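Textiles and Everyday Goods
Course Handout 4: Plain Weave, Canvas, and the Life of a Cloth Bag

Department of Material Studies
Instructor: Hrvoje Stoyanova
Issued October 9, 2022

This handout accompanies the fourth lecture and should be read before the seminar. Students are expected to know the terms in Section 1 and to be able to use them in written work.

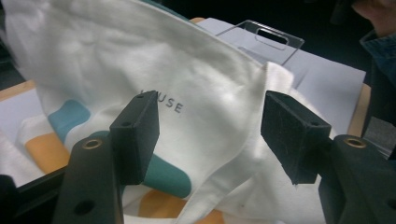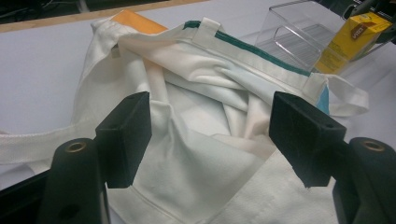
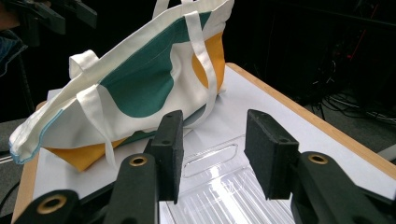
Figures 1 to 3. White canvas tote bags. Lettering is visible in the first, the green trim band in the second, and the color blocks in the third.

1. Terms

Warp. The set of yarns held under tension on the loom. Warp yarns run the length of the finished cloth.

Weft. The yarn passed across the warp, from one side of the loom to the other. Older American texts use the word "filling" for the same thing, and either term is accepted in this course.

Selvage. The finished edge on each side of a woven cloth, formed where the weft turns back into the warp. A selvage does not fray.

Plain weave. The simplest interlacing, in which each weft yarn passes over one warp yarn and under the next. The following row reverses the order.

Basket weave. A variation of plain weave in which two or more yarns are treated as one. Many fabrics sold as canvas use paired warp yarns and a single weft.

Hand. The feel of a cloth when touched, folded, or crushed. The word is used as a noun and is not a measure of quality.

Greige goods. Cloth as it leaves the loom, before washing, bleaching, dyeing, or any other finish. The word is commonly pronounced "gray."

2. What Is Meant by Canvas

Canvas is a family of closely woven, fairly heavy cloths, most often made in plain weave. The English word comes by way of French from the Latin for hemp, and for several centuries hemp and linen were the usual fibers. Cotton replaced them for most purposes during the nineteenth century, first in the United States and later elsewhere. The word is now applied to cloths of cotton, linen, hemp, polyester, and blends of these, and it says nothing certain about fiber content.

The related term "duck" comes from the Dutch doek, meaning cloth. In American trade usage, numbered duck is graded by weight on a scale that runs in reverse: the higher the number, the lighter the cloth. Students regularly lose marks on this point. A No. 10 duck is lighter than a No. 4 duck, and an answer that states the opposite cannot receive full credit even where the rest of the reasoning is sound.

Weight may also be given in ounces per square yard or in grams per square meter. When comparing two sources, convert both to the same unit before drawing any conclusion. Older mill catalogs sometimes give ounces per running yard at a stated width, and these figures need a further step.

3. Behavior in Use

Plain weave has more points of interlacing than twill or satin made from the same yarns. Each crossing holds the yarns in place, and the result is a firm cloth with limited stretch along the warp or the weft. Stretch on the bias, that is, at an angle to both sets of yarns, is considerably greater. A pattern cutter who ignores the bias will produce a bag that hangs unevenly when loaded.

Canvas creases readily. A cotton fiber that has been bent and pressed tends to keep its new position until moisture or heat allows it to relax. Heavier cloths form large, rounded folds, while lighter cloths form small, sharp ones. Finishes change this behavior. Starch and similar sizing agents make a new cloth stiff, and repeated washing removes them – a fact familiar to anyone who has owned the same apron for several years.

Shrinkage in untreated cotton canvas is to be expected at the first wash and is usually greater along the warp than across it. During weaving the warp is held under tension, and washing releases that tension. Cloth described as preshrunk has been compacted mechanically at the mill, and any shrinkage that remains should be small.

4. Printing and Color on Canvas

Three methods are discussed in this course.

Screen printing pushes ink through a mesh stencil onto the cloth. One screen is prepared for each color. The method suits bold shapes and lettering, and its cost per piece falls sharply as the run grows.

Transfer printing moves a design from a carrier sheet to the cloth by heat and pressure. It requires little preparation and is used for short runs. Some transfers leave a film on the surface which may crack along fold lines.

Dyeing in the piece colors the whole cloth after weaving. It produces an even ground but cannot by itself produce a design. Resist methods, in which part of the cloth is protected from the dye, are covered in Handout 6.

The surface of the cloth limits the detail that can be printed. A coarse weave breaks up fine lines, and designers commonly thicken small type for this reason. Unbleached cotton has a warm cast that shifts the appearance of pale inks. Opaque inks avoid the difficulty but lie more heavily on the surface and alter the hand.

5. Construction of the Common Tote

The simplest tote is made from one rectangle of cloth, folded at the bottom and seamed up both sides. A somewhat better bag has a separate base or boxed corners, which allow it to stand when filled. Points of strain are found where the handles join the body, and these are usually reinforced with a stitched square and diagonal cross.

Handles may be cut from the body cloth and folded, or made from webbing, a narrow woven band with a selvage on both sides. Webbing does not require hemming and is stronger for its width than folded cloth of the same weight. A binding or trim at the upper hem protects the folded edge from wear and may also serve as decoration.

6. Case Material: The Zirnwood Records

The seminar will use copies from the Zirnwood sample books, held in the department's study collection under shelf mark 908. Zirnwood was a small bag works that supplied grocers and seed merchants. Its surviving books contain cloth swatches, trim samples, and letters from customers, the fullest series being the correspondence with the Benítez seed store.

The Benítez letters are of interest because they record complaints. One letter objects to a change in the webbing made without notice. Another asks that the store's name be printed lower on the bag, where it would not disappear into the folds at the mouth. The reply from Zirnwood agrees to the second request and says nothing of the first.

Students should also consult the Vuduretti price list, a reprint of which is available at the reading desk. Vuduretti sold canvas by numbered weight and by use, so that the same cloth may appear under two names at two prices. Note any instance of this and bring it to the seminar.

7. Reading and Preparation

Read the extracts in the course packet headed "Cotton Duck and Its Grades" and "Letters to a Bag Works." The second is short but the handwriting in the facsimile is difficult, and a typed transcript is supplied.

Prepare written answers of one paragraph each to the following.

Why does a numbered duck become lighter as its number rises, and how should this be explained to a reader outside the trade?

Which of the three coloring methods in Section 4 would you recommend for a run of two hundred bags with a single line of lettering? State the grounds for your choice.

What do the Benítez letters suggest about the customer's knowledge of cloth?

Handling of original swatches is by appointment. Hands must be clean and dry, and pens are not permitted at the table. Pencils are available from the reading desk.

8. Administrative Notes

The first written assignment is due in December through the Zevgate course page. Late work loses two points for each day. Requests for an extension must reach the instructor in writing before the deadline.

Handout 5, on twill and denim, will be distributed at the next lecture. Students who missed Handout 3 may collect a copy from the department office.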